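Subject: Re: [potluck-kitchen] Trays and cups, and what goes where
3 min read

Hello everybody, and thank you for such a lot of replies to the note in May. I read every one of them, mostly over breakfast, and I'm sorry it has taken me so long to sit down and answer.

Rodrigo Esteban wrote:

> I took over the coffee corner last month and I can't work out the
> cup situation. We seem to have the white stacking ones from the
> Eichhorn box, plus a mix of pottery cups that people gave us, and
> they all end up on whatever tray is nearest. Two handles came off
> in the last wash-up. Is there a system? If there isn't, could we
> have one before the fall suppers start? I'd also like to know if
> anybody minds me moving the teapots.

Rodrigo, bless you for asking. There was a system once, back when the shelves were on the other wall, and it left with the shelves. Move the teapots wherever you like. I would only ask that the big brown one stays low down, as it is heavy when full and some of us are short.

The Eichhorn cups are the easy part. They stack, they live in the left cupboard, and we own up to 30 of them depending on who has borrowed what. Those are for the suppers. If you find one at home, please bring it back, no questions asked!

The pottery cups are what I really wanted to write about. They came to us one or two at a time over several years, and I'm fond of them, chips and all. They don't stack (I have tried, and I have the shards to prove it), so I would like them to have their own shelf and their own tray, and to be washed by hand and never in the machine with the supper plates.
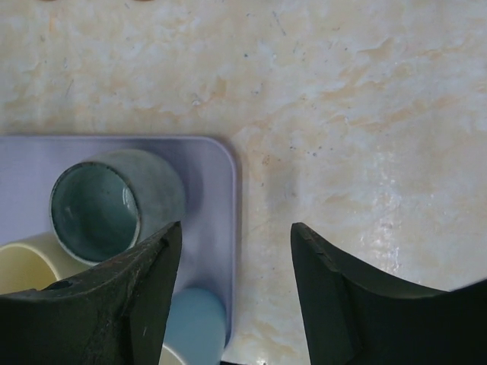
Trays matter more than I used to think. My mother carried everything on a round tin one with a picture of a lake on it, and cups slid about on it like skaters. For the pottery I'd much prefer the pale lavender one with the rounded corners, and I wouldn't fuss about everyone standing up straight on it. The dark teal cup is lying on its side there with the cream-yellow and the light blue, and that's perfectly all right by me for a short trip along the counter, so long as they aren't piled on top of one another. For anything longer - out to the garden tables, say - stand them up and put a dish towel underneath.

I did look at buying dividers. Fovlow makes a padded insert but it's sized for wine glasses, and the Humis one wouldn't go through our cupboard door. I think the dish towel will do us fine.

So, Rodrigo, could you clear the middle shelf when you have a minute? I'll come by around 3 with the shelf paper and we can see how it all fits. I still owe somebody a reply about the sugar bowls and I haven't forgotten.

Warmly, and with wet hands,
your kitchen coordinator

Contact the list owner | Back to top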